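Section 4: Setting up your Kevado smoking cabinet and running it for the first time

Revised August 3, 2024 by Driss El Idrissi

Welcome, and thank you for getting this far into the booklet - plenty of people go straight to the fish, and we do understand the temptation. This section takes you from a cabinet still wearing its cardboard corners to your first finished smoke. Set aside a whole afternoon for it if you can. Very little of the work is hard, but the cabinet has to run once with nothing inside before any food goes near it, and that run can't be hurried.

If you have the older Kunard cabinet, the one with the latch on the left, everything in this section still applies apart from step 6. Your drip tray slides in from the front and has no lip.

4.1 Unpacking

1. Lift the cabinet out by the two side handles. Please don't pull on the door, as the hinges are only meant to carry the door itself.

2. Take out the racks, the drip tray, the chip drawer and the water pan. They travel stacked inside one another and are held with tape at the back, which is easy to miss.

3. Find the small parts bag and tip it out somewhere you will see everything at once. You should have the feet, the probe, the probe clip and the vent knob. The vent knob is the one that rolls away.

4. Wash the racks, tray and pan in warm water with ordinary washing-up liquid, rinse them well and dry them. Wipe the inside walls with a damp cloth. Never hose the cabinet down or stand it in water.
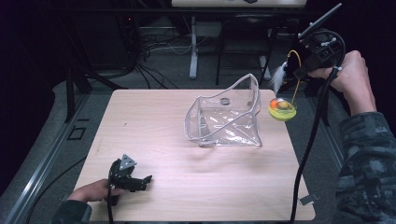
Clear plastic bag standing open, with a yellow-green ring toy and a white feather beside it.

Note: keep the packing for the first month if you have room for it. Should anything need to come back to us, the moulded corners are far better than newspaper.

4.2 Choosing a place and putting it together

5. Stand the cabinet outdoors on firm, level, non-flammable ground, well clear of fences, hedges, sheds and washing. Paving slabs are ideal. Decking is not suitable, even with a mat under the feet.

6. Screw in the feet by hand, then slide the drip tray onto the lowest runners with its lip facing the door. The water pan sits on the next pair of runners up, and the racks go above that in any order you like.

7. Push the vent knob onto its spindle on top of the cabinet and turn it from one end to the other. It should feel slightly stiff. A drop of cooking oil will loosen it if the cold has got into it, but don't use spray lubricant anywhere on the cabinet.

8. Thread the probe through the rubber bung in the side wall and plug it into the control box. The screen shows two readings, cabinet on the left and probe on the right. Before you heat anything they ought to agree closely with each other.

CAUTION: Do not use the cabinet indoors, in a garage, in a tent or under an awning, even with the doors open. Smouldering wood gives off carbon monoxide, and you cannot smell it.

CAUTION: Keep children and animals away while the cabinet is hot. The top and the door get hotter than they look.

4.3 The first run, without food

9. Fill the water pan halfway, leave the chip drawer empty, open the vent fully and set the cabinet to its highest mark. Let it run for an hour. There will be a smell rather like a new oven, and perhaps a little haze from the vent. Both fade.

10. Now put one handful of dry chips in the drawer and run it for another hour with the vent half closed. This lays down a thin brown film on the walls, and we would ask you not to scrub it off. It protects the steel and the flavour is better for it.

11. Switch off at the wall, let everything cool with the door open, and empty the pan.

Note on wood: we supply Fawzy beech chips with every cabinet because beech is mild and forgiving. Oak is lovely with anything oily, and apple suits pork and cheese. Never use painted, treated or resinous wood, and be wary of offcuts from a friend's workshop unless you know just what they are.

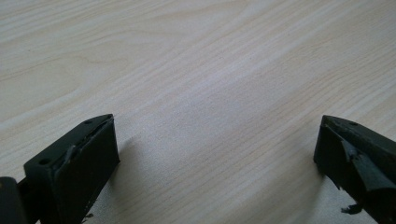 Pale wood grain, close up.

4.4 Your first smoke

We suggest chicken thighs. They are cheap, they stay juicy if you lose track of time, and they take smoke beautifully.

12. Salt the thighs lightly the night before and leave them uncovered in a fridge at 4 °C or below, on a plate low down where they can't drip on anything.

13. Pat them dry. Warm the cabinet with the vent half open, and wait until the left-hand reading has been steady for a good ten minutes before loading.

14. Lay the thighs skin side up with a finger's width between them. Push the probe into the thickest one, keeping the tip off the bone.

15. Fill the chip drawer level with its rim and shut the door. Try to leave it shut - every peek costs you heat, and thin bluish smoke from the vent tells you all is well. If the smoke turns thick and white, open the vent a little further.

16. The chicken is ready when the probe reads 74 °C. Check two or three other pieces with a separate thermometer, as the rack nearest the door runs cooler. If any piece is below that, put them all back.

17. Rest the thighs for ten minutes and eat them hot, or cool them quickly and put them in the fridge.

CAUTION: If the cabinet loses power part way through and you can't say for how long, throw the food away.

The probe can be checked in a jug of crushed ice and water, where it should read zero. We do ours every September, when the Zista clip-on thermometers come out of the drawer as well. Cleaning and storage are covered in Section 5.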